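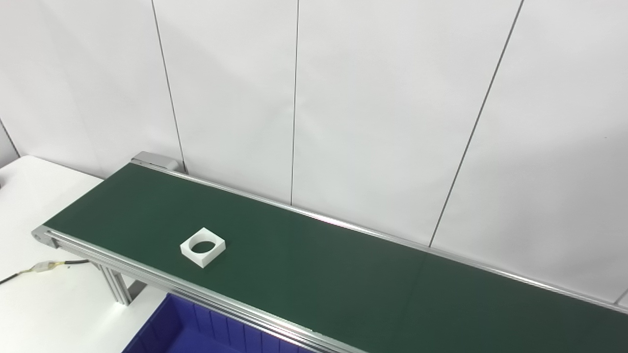

Setting up the belt before you teach a single point

I get more email about the conveyor than about anything else in this series, and I'm happy about it, because the belt is where a small pick cell comes good or goes bad. You can have a beautiful gripper and a clever vision job, and if the belt walks sideways a little on every lap, all of it drifts. So this page covers the belt only: leveling, tracking, tension, encoder scale, cable, bin, and the short routine we use to keep it that way.

The cell is the one at our Ellbridge shop. Green belt on slotted aluminum rails, white wall panels behind, a white table beside it for the bits and pieces. The test part is a white square block with a big round hole through it, and I love it for this job. It shows up beautifully against green, the hole gives the camera a clean circle to fit, and the corners tell you the angle.

What you need

Hex keys, a small spirit level, a steel rule at least 300 mm long, a fine marker, masking tape, isopropyl alcohol, lint-free wipes, and a test block. A second person is nice for the tracking step but you can do it alone. Set aside a morning the first time. After that it goes much faster.

Before you start

Put the robot in manual, drop the speed override to its lowest setting, and lock out the conveyor drive whenever your hands are near a roller. Roll up sleeves, take off lanyards. End rollers look harmless and they will pull in a loose cuff before you can reach the stop. Know where the stop is anyway.

Step 1. Level the frame

Loosen the leg brackets just enough that the legs slide in the slots with a firm push. Lay the level across both rails at one end, adjust, then do the other end, then go back to the first. It will have moved. Go back and forth until it stops moving, which usually takes three passes. Now turn the level and check along the length.

Tighten the brackets a little at a time, alternating sides. If you crank one leg down fully while the others are loose, the whole frame twists and you get to start over. (Ask me how many times.)

Step 2. Clean the belt

Wipe the top with alcohol while jogging slowly forward in short moves, and keep your hand well back from the ends. Then, with the drive locked out again, wipe the inside face where you can reach it. Dust on the inside is what makes a belt slip on the drive roller, and slip is poison to the encoder count.

Step 3. Set the tension

Tension it by the two adjusting screws at the idler end. Give each the same number of turns. You want the belt just tight enough that it doesn't slip when you press your palm on it at low speed. More than that only wears bearings. Saulius Ots, who built our first cell, used to say a belt should be "tight like a bedsheet, never like a drum," and I still hear him every time I pick up the hex key.

Step 4. Track it

Put a strip of masking tape on one rail and mark where the belt edge sits. Run at working speed for ten minutes and look again. If the belt has wandered toward one side, tighten the screw on that side by a quarter turn, then wait. Really wait! The belt needs several full laps to answer, and most tracking trouble I see comes from people making a second correction before the first has had time to show.

When the edge stays on the mark for ten minutes forward, run it the other way if your process ever reverses. Ours doesn't, so we skip that.

Step 5. Check the encoder scale

My favorite part, because you get a real number out of it.

1. Make a fine mark on the edge of the belt and line it up with a mark on the rail.
2. Zero the encoder count in the controller.
3. Jog forward until the belt mark has moved exactly 244 mm by the steel rule.
4. Read the count and divide by 244.
5. Do it three times and average.

Enter the result as counts per millimeter. On our cell the drive sheet gave a theoretical value and the measured one was a hair off, and that hair added up to a visible miss by the time a part reached the far pick window. Use the measured one.

If your three readings disagree by more than a few counts, stop and go back to tension. The belt is slipping and no number you type in will fix it.

Step 6. Teach the conveyor frame

Fit the pointer tool. Set the block down near the infeed end, flat, away from both rails. Touch the pointer to one corner and record. Jog the belt forward 269 mm without touching the block, touch the same corner, record again. Those two points give you the direction of travel. For the third, pick a spot on the belt surface toward the far rail.

Now put the block down again at an angle, something lazy and diagonal, and run the vision job. Squared-up parts flatter a bad calibration. A part sitting cockeyed will show you straight away whether the rotation is right.

Step 7. Dress the cable

Keep every splice and plug joint where you can see it and away from the rollers. Leave a gentle loop before the cable goes under the conveyor so a bumped table doesn't tug the connector. We had a lovely intermittent fault in January that came and went with the door. Sofia Kalogeropoulos found it by wiggling one joint with a plastic spudger while I watched the input light — thirty seconds, after I'd spent two days in the program.

Any joint that carries signal gets a tug test with the power off. If it gives at all, remake it.

Step 8. Place the bin

We use a blue plastic storage bin set below the front side of the belt. Check that it can't touch the rail or the legs, drop a few blocks in by hand from belt height, and see if any bounce out. A folded cloth in the bottom helps with hard parts. Tape the floor or shelf where the bin goes so it comes back to the same spot after emptying.

Step 9. Prove it

Send one block down at a time and let the robot pick it. Start at low speed, then step up. We call the cell good after 149 picks in a row without a miss, with the block set down at a new angle each time. It sounds like a lot but it goes by quickly, and by the end you know the sound of the cell so well that anything odd will jump out at you later.

Write down the final encoder scale, the screw positions, and the tape mark, and keep them with the cell. We file ours under the program number, 1009, so whoever opens the program finds the mechanical notes too.

Looking after it

Daily: wipe the belt top, glance at the tape mark, empty the bin.
Weekly: listen to both end rollers at low speed, check the leg brackets with a key.
Monthly: repeat the encoder check from Step 5. Wipe the inside of the belt.
After any move, even a few inches along the bench: everything from Step 1.

Troubles I get asked about

Picks are fine at the infeed and late at the outfeed. Encoder scale. Go to Step 5.

Picks are off sideways by the same amount everywhere. The belt frame was taught with a pointer that wasn't seated. Reteach.

Picks are off sideways and it changes over the day. Tracking. Look at your tape.

Vision finds two parts where there is one. Glare on the rail, usually. Shrink the search window so it ends inside the belt edges, and try turning the light before you touch the exposure.

The part shifts when the belt starts. Lengthen the acceleration ramp. A light plastic block on a freshly cleaned belt can skate a little.

Next up is the gripper fingers for this same block, including the pair that grips from inside the hole, and I can't wait to show you those.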